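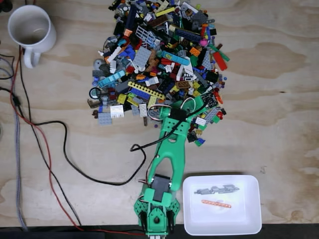 Do the bricks have to be washed before they are sorted?
Sort first and wash second. Sorting pulls out the stickers, printed pieces and anything with a motor or battery inside, and those must stay out of the wash.

Section 4. Sorting a Mixed Lot

This section covers sorting loose secondhand bricks into the Saltus drawer cabinet. If the cabinet is not built yet, go back to Section 2. If your bricks are already in bags by color, skip to step 9.

4.1 What you need

The Saltus cabinet, with the 16 small drawers in place and the 2 deep drawers at the bottom
A flat table with a clear space on all sides of the pile
A shallow tray with rounded corners, or a box lid
The label sheet from the Saltus carton
A brick separator
A soft brush, dry
Zip bags for sets you want to keep together

CAUTION: Choking hazard. Small parts. Keep children under three away from the table until every piece is in a drawer and the floor has been checked.

4.2 Spreading the pile

1. Weigh the lot if you have a kitchen scale. Work with no more than 900 grams at one time. Put the rest back in the bag or bin it came in.

2. Pour the bricks onto the table slowly, from a low height. Technic beams and lattice fences can snap at the thin parts if a full bin is tipped out from shoulder level.

3. Spread the heap with your open hand until it is a few bricks deep. Do not rake it with a ruler or a dustpan edge. Printed tiles scratch easily.

4. Keep the tray on the side of your stronger hand. The tray is for pieces you have picked but have not yet identified.

Note: A tablecloth is not recommended. Small round pieces get caught in the folds and end up in the laundry.

4.3 First pass: large and flat pieces

5. Take out all plates and long beams before anything else. They are easy to see, and small parts hide under them. Lift each plate straight up and look at the underside. One-stud pieces often stay stuck there.

6. Separate any pieces that are joined. Use the separator. Do not use your teeth or a kitchen knife. Two thin plates pressed together are the hardest; slide the flat end of the separator under a corner and rock it.

7. Put plates in deep drawer A, flat, largest at the bottom. Put beams in deep drawer B. If a beam is too long for the drawer, lay it diagonally.
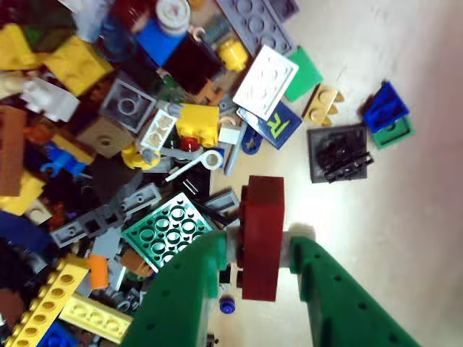 8. Pull printed tiles as soon as you come to them, along with any letters and numbers. They go in drawer 1 with the print facing up. A letter tile dropped in with the plain tiles is very hard to find again, and most mixed lots have only a few of them.

4.4 Second pass: sort by shape

9. Sort by shape before color. A red brick in a drawer of mixed red parts takes longer to find than a red brick in a drawer of bricks. Use this order:

Drawers 2 to 5: rectangular bricks, smallest to largest
Drawers 6 and 7: slopes and angled pieces
Drawer 8: flat tiles without print
Drawers 9 and 10: round bricks, round plates and dishes
Drawer 11: clips, hinges and connectors
Drawer 12: wheels and tires
Drawer 13: transparent pieces of any shape
Drawer 14: fences, grilles and other decorative parts
Drawer 15: figures and accessories
Drawer 16: leave empty for now

10. Work from the outside of the pile toward the middle. Pieces at the edge are already apart from each other, and as you clear them you gain room to spread the rest.

11. Empty the tray each time it is half full. If you still cannot place a piece, put it in drawer 16. Most of these are connectors and will go to drawer 11 once you have seen a few more like them.

Note: Transparent pieces have their own drawer because colored bricks rub against them and leave them cloudy. Check inside clear bricks for tubes or inserts before you wash them.

Note: Very dark red and dark brown look black under a warm bulb. If you plan to sort by color later, do it in daylight.

4.5 Sorting by color (optional)

12. Split a drawer by color only when it holds more than 500 pieces. Below that, splitting takes more time than it saves. The Söderlund dividers, sold separately, fit all Saltus small drawers and click in without tools.

13. Start with the color you have most of. Leave the rare colors, such as pink and purple, together in one compartment.

4.6 Washing

14. Put stickered pieces, printed pieces and electrical parts to one side. Wipe these with a barely damp cloth. Never put them in water.

15. Wash the rest by hand in lukewarm water with a little dish soap, one drawer at a time. Rinse in a colander with small holes. Spread on a towel and leave overnight.

CAUTION: Do not use a dishwasher, clothes dryer, hair dryer or oven. Heat bends plates and loosens the grip of the studs.

16. Do not return bricks to the drawer until the tubes underneath are dry. Water trapped in a closed drawer leaves spots and a musty smell.

4.7 Labels

Apply the labels last, after you have lived with the layout for a week or so. They peel off cleanly the first time but do not stick well the second time. Replacement sheets are listed in Section 7 under Spare Parts.

Next: Section 5, Mounting the Cabinet on a Wall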